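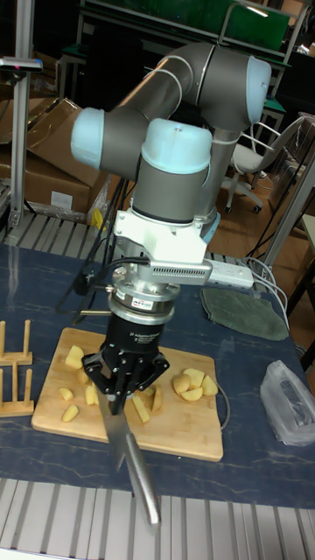 **Figure 3.** Robot arm with the knife held over cut potato on the board.

### 4.2 Cutting trials

We ran 100 trials with the Trundska policy. A force-torque sensor sits between the wrist and the gripper
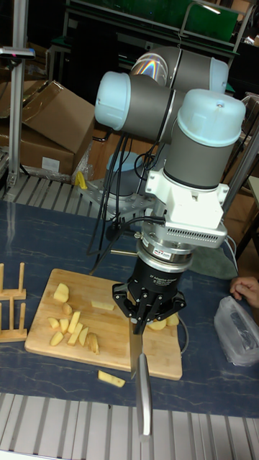

and feeds the controller at every step. Potato pieces vary in size and do not stay put - a policy that replays fixed poses does poorly here.

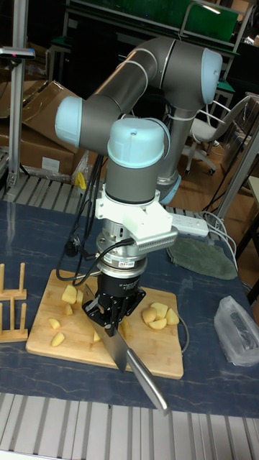
Training used 194 demonstrations, all recorded in April by Farkas. We did not filter them by quality.
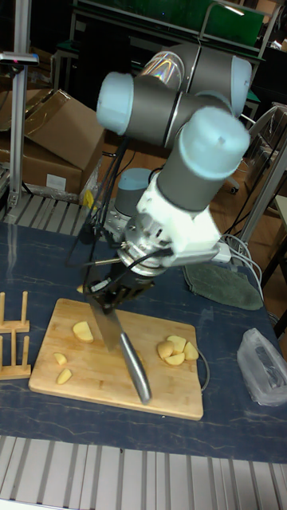
**Figure 4.** Blade angled down onto the left-center of the board, with four wedges grouped on the right.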